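Two Hands for Two Doors
What happened when one lab set a pair of mismatched grippers the same household job

Suryani Mandagi keeps a list of tasks that sound easy and are hard for a robot. Folding a fitted sheet is on it. So is picking up a coin. Double doors went on in July, after her group at Iltton spent a whole afternoon watching a two-armed machine fail to get into a room.

Most door research deals with one door and one arm. The robot finds the handle, turns it and backs up or rolls forward. Double doors bring in a second handle, a second hinge and a second swing, and the base has to stay out of the way of both. People do it without much thought, often with a hip or a foot. The robot in Mandagi's tests has neither to spare.

Iltton wanted to know which gripper to put on which arm. The group had two candidates. The first, from a small maker called Drarovex, is slim and light, with narrow fingers meant for small parts. The second is the Beyene parallel gripper, which is bigger and stronger and was designed for lifting boxes. The budget allowed for one model on both arms or one of each.

"Everybody assumed we'd end up with a matched pair," Mandagi says. "It makes the software simpler. You write one set of grasp rules and flip it for the other side."

They ran all the early trials in simulation. A door in software can be rehung, made heavier or given a stiffer latch in a few seconds, and a gripper that hits the handle at full speed costs nothing to replace. Each pairing got 100 attempts. The starting position of the robot moved a little every time, and so did the force needed to swing the doors. A run counted as a success if both doors reached 60 degrees and neither arm had hit a joint limit.

The matched pair of Drarovex grippers did well on the handles. The fingers are narrow enough to fit behind a lever without touching the door, and they can follow the handle down as it turns. Trouble came later in the swing. When a door was set to be heavy, the fingers slipped toward the end of the lever and the arm lost its hold.

The matched Beyene pair had the opposite problem. Once it had hold of something it kept hold of it, but getting there was slow. The housing is wide, and on a lever set close to the door it would bump the wood before the fingers could close. The planner would back off, try another angle and bump again. Several runs timed out at 90 seconds with the gripper still hunting.
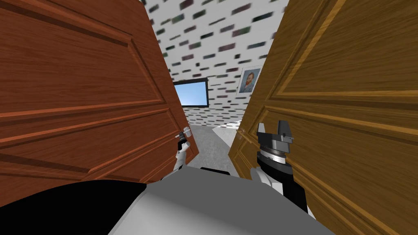 Why not just build one gripper that can do both jobs?

Size is the main obstacle. A gripper strong enough to hold a heavy door needs a larger motor and a stiffer housing, and both take up room next to the handle. Makers have tried long, thin fingers on a strong body, but long fingers bend under load, and the bend throws off the force readings the controller depends on.

So the group tried one of each. The slim gripper took the left arm and worked the lever. The big one took the right, where it could either grasp or simply lean on the door with its flat front. Leaning proved more useful than anyone had planned for. With the planner free to choose, it picked a push or a brace in a large share of the runs and left the handle alone once the latch was free.

The mixed setup finished more runs than either matched pair. It also needed more work from the people writing the code. Each arm now has its own grasp rules, its own speed limits and its own idea of what contact should feel like. The controller, a package called Golden that Iltton has used for years, had to be changed so that one arm could hold steady while the other moved. That took a junior engineer 5 weeks.

There are gaps in the results, and Mandagi is quick to list them. The simulator treats friction as one number for each surface. Real handles get greasy, and real hinges stick at one point in the swing and run free at the next. The arms were also assigned by hand, with the small gripper always on the left. The group has not yet tested the reverse.

Cameras are the other open question. The wrist camera on the bigger arm loses sight of the handle as soon as the gripper gets close, so for the last few inches the robot relies on what it saw earlier. A second camera, mounted higher, helped in a short trial – but it added a delay that made the arm hesitate before contact.

The next step is hardware. Iltton has ordered one gripper from each maker, and a carpenter in town is building a pair of doors on a steel stand that can be bolted to the lab floor. Mandagi has asked for cheap hinges.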